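Sun 28 January
Noemí Nava

Paper stock trial, notebook pages for the Tokley order. Continuing from the October sheets, same ruling, same guillotine, new mill batch from Zamudio.

Sizing first. The Zamudio sheet takes pencil well enough but feathers under fountain ink along the grain. Across the grain it holds. Ha-neul Byun thinks the surface size is going on thin at the felt side and I agree, though a drop test on two sheets proves very little. Repeat with sheets from the middle of the ream. Store them flat under the board overnight before testing; the top ones had curled towards the wire side by the time I got to them.
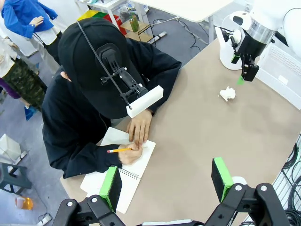
Graphite on the October stock rubbed up grey when the page was turned. The new stock is better. HB leaves a clean line and erases without lifting fibre, 2B still smears under the heel of the hand. I would not go any smoother than this. The Kestenus sheet was smoother and the pencil skated on it.

Punching. Pitch on the spiral die is drifting. Over a stack of 100 sheets the last hole sits slightly off the first one, enough that the coil drags when the cover is folded right back. Reset the side guide, ran 21 more, drag gone. Mark the guide position on the bed with a scribe — the pencil mark wears off.

Total punched on this die since regrinding is 3668. The burrs on the underside are small and all at the same end, so I suspect the pin and not the plate.

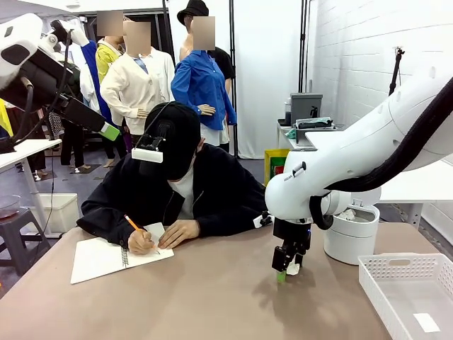 Absorbency is the part I keep putting off. The blotting method in the old Astiteo sheet asks for a weighed pad and a roller, and we have neither. Ha-neul suggests a plain tissue pressed on the wet patch for a fixed time, then weighed. My objection is that tissue is too uneven. Once it is crumpled, like the white one caught against the gripper, the contact area is anyone's guess, so it would have to be folded flat and put under a weight. Try it folded in four, with the small brass weight, same spot on each sheet.

Reference for all of the above is sheet 136 in the grey box. Do not cut it.

To do: order blotting pads, check the pin, ask Zamudio which side they size first. Ha-neul has the spare coils.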